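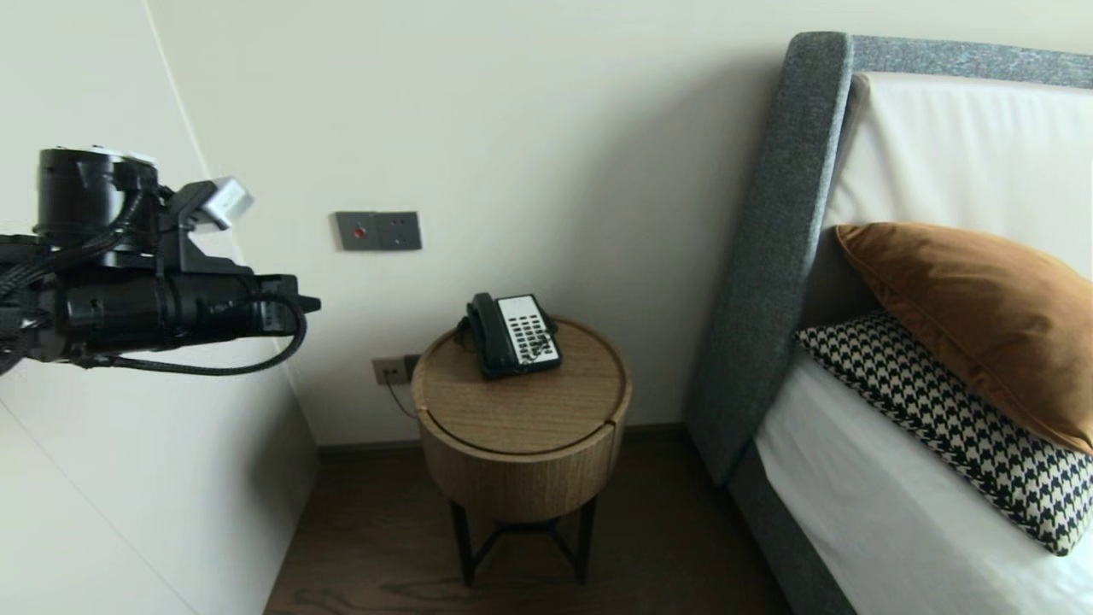

Setting up and looking after a drum-style bedside table

Shares 200 | Comments 4

A round drum table on a metal base takes up little floor, has no corners to catch a shin, and works well in a guest room or a small rental. It also has a few weak points. The notes that follow cover placement, cords, cleaning and small repairs. They apply to most wood-bodied drums with a separate base.

Placement

Set the table so the top is level with the mattress surface or slightly below it. A top that is higher than the mattress puts a lamp or phone in the path of an elbow. Leave a hand's width between the drum and the wall. A round body touches a flat wall at one point only, and that point will wear through paint and finish in a season.

If the outlet is low on the wall behind the table, plug everything in before the table goes into position. Check that the plug does not press against the base. A right-angle plug takes less depth than a straight one.

Keep wall switches clear. With switches mounted above the table, anything tall should stand to one side, so the plate can be found in the dark without knocking something over.

Telephone and cords

A corded phone is still the simplest thing to leave in a guest room. Place it so the coiled cord falls toward the bed and the line cord leaves from the back. Dropping both cords off the same side leads to tangles, and a pulled handset then drags the base with it.

To take the twist out of a coiled cord, unplug it at the handset end, hold it up by the base end and let it hang until it stops turning. A cord that has lost its spring can be wound around a pencil against the direction of the coil and left overnight. This works about half the time. Replacement is cheap.

The line cord should reach the wall with a little slack but should not lie on the floor where a vacuum head can catch it. Fix the surplus to the rear leg with a hook-and-loop strap. Do not use wire ties, which cut into the jacket when pulled tight. Do not staple the cord to the baseboard.

Clean the keypad with a cloth dampened in rubbing alcohol and wrung out well. Spray nothing directly on the phone. Wipe the handset at both ends and along the grip, where most of the dirt collects.

Base and crossed stretchers

Thin metal legs joined by crossed stretchers are stiff when the joints are tight and poor when they are not. If the table rocks, do the following in order:

1. Empty the table, lay it on a folded blanket and look for loose fasteners under the drum.
2. Tighten by hand, a half turn each, working across the base and not around it.
3. Stand the table up on a surface known to be flat. If it still rocks there, a leg is bent or a foot is missing.
4. If it stands firm there but rocks in the bedroom, the floor is uneven. Use a felt pad of the right thickness under the short side.

Felt pads are needed on a wood floor in any case. Dark boards show pale scratches from metal feet very quickly. Check the pads in March, when the winter grit has been tracked in, and replace any that have hardened.

Finish

Light oak marks from water, hand cream and hot cups. Dust with a dry cloth in the direction of the grain. For a water ring, wait a day before doing anything - many fade without help. If it remains, rub with a little paste wax on a soft cloth. Sand only a solid wood top, never a veneer, unless the thickness of the veneer is known.

Where the top has a seam around its edge, run a dry toothbrush along it before wiping. Damp dust packed into a seam sets hard and holds moisture against the end of the grain. On models with a lift-off top, lift straight up with both hands. Prying from one side chips the rim.

Load

Check the maker's label before storing books in a drum. Weight should sit low and in the middle. Do not move a loaded table by its top.

Comments (4)

Ratih Sutanto
Does the pencil method work on the short cords? Mine is too stiff to wind.

Maarten Lambrechts
Ratih - use something thicker, a broom handle is fine. Tape both ends down.

Poppy Lockwood
I used paste wax on a ring and it left a shiny patch. How do I get rid of it?

Kamlesh Uniyal
Wax the whole top and buff it evenly. The patch will blend in after two coats.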